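How to pack small things in a clear zippered pouch, so you can find them again

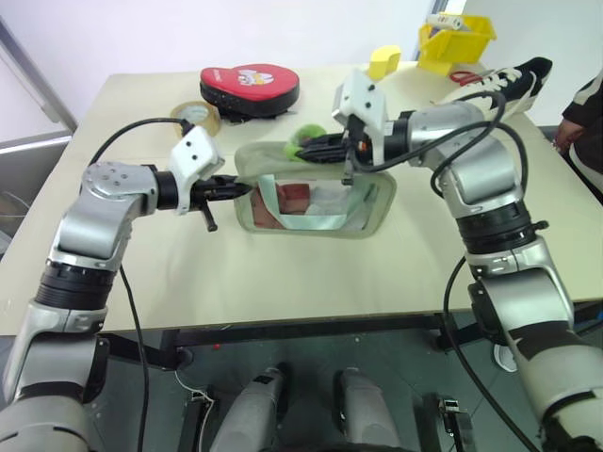 Mounir Badawi wrote to me after the first version of this page that his pouches are always fine on the day he packs them and a mess by the second hotel, and that my steps did not say how to close the zipper when the pouch is full. He is right on both points. I have rewritten the page from the beginning, with a longer part about closing and a new part about keeping order during the trip.

What you need

One zippered pouch with a clear window. A fabric rim is good to have, because you can hold it firmly while you pull the zipper. The size is your choice. Mine for small clothes holds 12 pairs of thin socks and nothing more, and I would not buy a bigger one. In a big pouch everything slides to the bottom.

You also need a table with some free space. Please do not pack on the bed. The blanket gives way under the pouch, the opening closes by itself and you need a third hand.

Which pouch to buy

I have two kinds at home. The Trindico has a soft rim and a window that stays flexible also in winter. The Lamrani is cheaper and stiffer, it stands up by itself when it is half full, but the corners of the window turned a little white after one year. I paid 400 dirhams for a set of the Trindico in three sizes, and I still think this was too much, but I use them every month.

Before you buy, open and close the zipper three or four times in the shop. If it catches at the corner when it is new, it will catch always. Look also at the inside of the rim. Loose threads there are the usual reason for a blocked zipper.

Step 1: Put out everything first

Lay all the small things on the table before you touch the pouch. Group them by when you will need them, not by what they are. Many guides tell you to put all cables together and all clothes together. For a long trip I agree. For a weekend I prefer one pouch for the evening and one for the morning, even if it means that a toothbrush lives beside a pair of socks.

Now remove something. I always take away at least one thing at this moment, usually the second scarf.

Step 2: Prepare the soft things

Fold cloth items a little narrower than the window. If you fold them to the exact width, the edges will push into the zipper track. I leave the width of one finger on each side.

Thin cloth can be rolled, but rolls make round bumps and the pouch will not lie flat in the suitcase. For a flat pouch, fold. For a pouch that goes into a backpack, roll.

Step 3: Open the pouch completely

Pull the zipper to the very end, around the corners too if it goes so far. Then lay the pouch flat with the window up. Hold the rim on one side and lift the top on the other side, so that you get a real mouth. Put your flat hand inside and push once into every corner. New pouches are often stuck together a little – the plastic sticks to itself from the packaging.

Step 4: Fill from the far side

Put the first item at the side farthest from the opening. Slide it in on your palm, then pull your hand out slowly while the other hand holds the item through the window. If you only push, the fold opens and you must start again.

The order I use is this:

Flat and soft things at the bottom.
Things with color next, near the window. You will recognize them quickly.
Pale things behind them.
Anything fluffy or thick at the end, close to the opening.

The last line needs an explanation. A fluffy thing, like a pom-pom key ring or a small soft toy for a child, takes a lot of space but can be pressed. If it is near the opening you can press it down with two fingers while you close. At the far end it works like a spring and pushes all the rest toward the zipper.

Do not fill more than three quarters.

Step 5: Let the air out and close

This is the part that was missing for Mounir. Close the zipper until only the width of your hand is open. Lay your forearm over the window and lean on it softly, from the closed side to the open side. You will hear the air going out. Keep the arm there and close the rest.

When you pull, hold the rim just behind the slider with your other hand and keep the fabric straight. At the corners go slowly. Most zippers break at the corner, when people pull up instead of along. If the slider stops, go back 3 centimeters and look for a thread or a piece of cloth. Never pull harder.

A little wax from a white candle helps on a dry zipper. Rub it on the teeth, open and close several times, and wipe away the rest with a tissue. Do not use cooking oil! I did this once and there were stains on a shirt that was not even mine.

Keeping order during the trip

A pouch becomes messy because we pull one thing from the middle and put it back on top. Two habits help me.

The first is to open the pouch fully every time, also when I need only one small thing. It takes a few seconds more, but nothing gets dragged out of its fold.

The second is to repack one pouch in the evening, while the kettle is working. Only one. The others can wait for the next day.

For used clothes bring an empty pouch, or a simple cotton bag. Damp things should not go into a plastic window pouch for more than a few hours. The window does not breathe and the smell stays in the rim.

Weight

I weighed my full pouches in June on a kitchen scale, before a flight with strict rules. The one for socks and underwear was 300 grams. The one for cables was heavier, although it looked half empty. If you travel only with hand luggage, it is useful to know which pouch to move into your coat pocket at the airport.

Cleaning

Turn the pouch inside out if the window is soft enough. Wash with lukewarm water and a drop of dish soap, using a sponge on its soft side. The fabric rim needs longer to dry than the window – leave the zipper open overnight. Do not put it on the radiator, the window will go wavy and never come back.

If there is a pen mark on the plastic, try a pencil eraser first. Alcohol also removes it, but on my older pouch it left a cloudy place.

Store the pouches flat and open, one on top of the other, in a drawer. I keep the cotton bag folded under them.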